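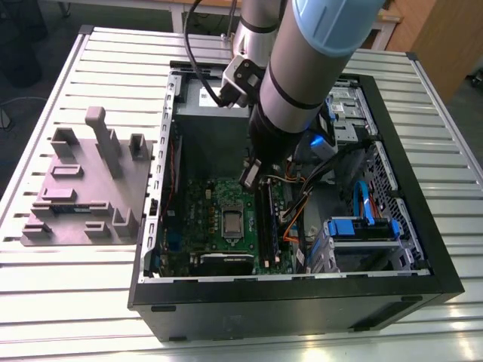
Weight cutting in combat sports is usually discussed in terms of the final day. The longer part of the process starts weeks earlier, and the gyms that manage it well treat it as a scheduling problem.

At Sastona, a grappling and mixed martial arts gym, a fighter entering a 70 kg bout is expected to begin camp no more than a few kilograms over the limit. Body weight is logged each morning, before food and after the bathroom, on the same scale. A single reading means little. The coaches look at the weekly average and leave the diet alone unless that average stalls for 2 weeks.

Food is reduced slowly. One lightweight's plan from April began at 2848 calories a day, with protein held steady and most of the reduction taken from fats. Carbohydrates stayed high on sparring days and dropped on rest days.
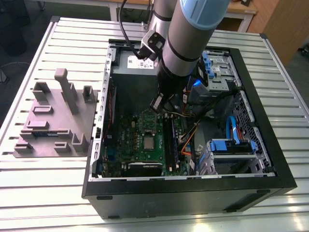

The last week

Water and salt are handled late. Salt intake is lowered gradually, fiber is cut to reduce gut content, and hard sparring stops. Hot baths are a last resort at Sastona and are never taken alone. Sessions are limited to 30 minutes in total, with breaks, and end early if the fighter feels dizzy.

Zismont, a rival gym across the river, has dropped baths entirely and moves its fighters up a class instead. Its coaches accept a size disadvantage in exchange for a full week of normal training — a trade that suits fast, high-volume strikers better than wrestlers.

After the scale

Rehydration begins with small, frequent drinks containing salt and sugar. Solid food follows once the stomach is settled, starting with rice or white bread. Large meals are held back until the evening.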